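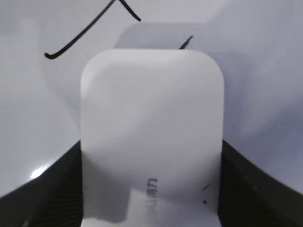 Domenica Gisler
Data and documentation, Skineck Robotics Club

Whiteboard Set, README
Last touched Fri 21 December

What you have downloaded

200 short recordings of one robot arm doing small jobs at a whiteboard, made by the members of a school club over one term. The arm is called Bogdan. The name was put to a vote and I lost.

The jobs are simple to describe and less simple to do: go to the pale block, close on it, lift it, move it, put it back. In a smaller group of recordings the block also has to be dragged along a marker line. Each recording runs for 30 seconds or until someone presses the red key, whichever comes first. In the early ones it is usually the red key.

How it is laid out

One folder per recording, numbered from 001. Inside each you will find:

wrist.mp4, the view from the camera at the gripper
joints.csv, joint angles and gripper opening
note.txt, whatever the driver felt like typing

Please read note.txt before you trust anything else in the folder. Hubert Ruchti's notes are full sentences with punctuation. Bernd Gerlach's are mostly "ok" and, on one memorable evening, "ok?". Both count as valid entries in our format, which says only that the file must not be empty.

There is also labels.csv at the top level, with one row per recording and a column called outcome. The values are done, dropped, missed and other. "Other" was meant to be rare.

The wrist view

White block, white board, white light. We chose the block because it fits the fingers nicely and gave no thought to what it would be put in front of. The two dark gripper fingers come in at the bottom corners with the block between them, and for long stretches they are the easiest things to find. The black marker lines help as well, where they aren't hidden behind something.

The print on the block is blurred in the wrist view. Do not train a text reader on it. Dalva Cordeiro tried for a weekend and got five different words, none of which she was willing to defend.

The board is glossy, so expect bright spots and soft grey shadows that wander about as the arm moves. Our first block finder was very fond of one particular reflection and reported it with great confidence. If yours does the same, try using the edges and ignoring brightness.

Who drove

Four of us took turns with the hand controller. Driver initials are in labels.csv. People improved over the term at different speeds, and if you sort by driver and date you can watch it happen, which at least one driver has asked you not to do.

Known problems

Recordings 031 to 035 have the joint columns in the wrong order. The header is right and the numbers are wrong. Fixing them is on the list.

The clock on the Comton laptop ran slow, so video and joints drift apart towards the end of the longer recordings. align.py corrects most of it.

The marker lines were redrawn by hand between sessions. They are not the same lines, and calling any of them straight would be generous.

Using it

Take it for coursework, contests or idle curiosity. If you publish something, mention the Skineck club and send us a copy. We used it ourselves for the Bravska school contest entry, and the code for that is in the contest folder, uncommented, in the condition in which it was submitted.

Questions go to Benedikt Stöckli, who looks after the downloads. A second batch is planned for February with a coloured block. The colour is still under discussion.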